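Course: Service of Two-Arm Household Robots
Handout 5: Fingers, cables, and the working area
Prepared by Radka Grgić, Andura Training Workshop, Indurham
Revised 2020-10-16

We use cookies to remember your settings. Accept / Manage choices

In the last handout we treated the power-up of the cell. Now we come to the parts which wear most quickly. At Andura the cell is a bedroom and the work is with bedding and clothes, so the fingers touch soft material all day.

1. The finger pads

The black coating gives the grip. Look at it with a lamp from the side, first open, then closed on a piece of cloth. Small scratches and pale specks are normal wear. Replace the pair when the coating has a cut which you can feel with the nail. Always change both fingers, also when only one is damaged. Write the pad set number in the log (the present set is 117).

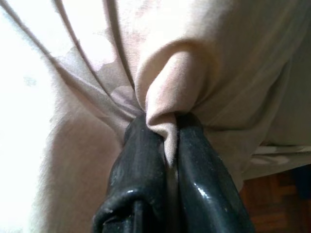

Figure 1. Fingers closed on a fold of knit fabric. Note the light scuffs on the left finger.

When the fold is held, the creases should run toward the fingers. If the cloth slides out at a slow pull, clean the pads with a damp wipe, wait 30 minutes and repeat the test.

2. The cables at the grippers

The cables are the second weak point. They must have enough length for the full turn of the wrist, but a long loop can catch on a blanket. Damir Tomić proposes to fix the clip one hand-width behind the gripper, and we follow this in the course.

Procedure:

a) Bring both arms low over the bed and stop the motion. Look where each cable lies on the bedding.

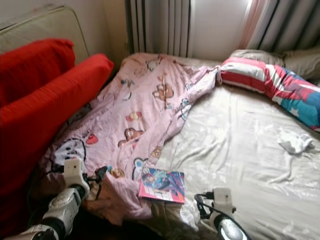

b) Turn each wrist slowly to both ends. The cable may touch the sheet, but it may not be pulled tight.

c) Press the connector by hand. If you feel play, stop and report fault code 813.

3. The floor side

Turn the robot from the bed to the floor and repeat step b. Check the distance to the side of the bed, where loose fabric can hang down. The bucket stays at the wall and is a good far point for the camera check.
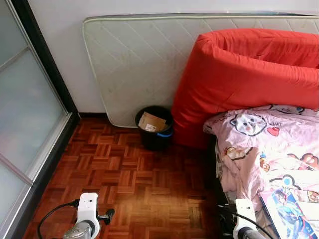 Figure 2. Both grippers facing the bucket, with the parquet free between them and the wall.

For the next lesson please read the Halilović notes on wrist calibration, pages 5 to 30.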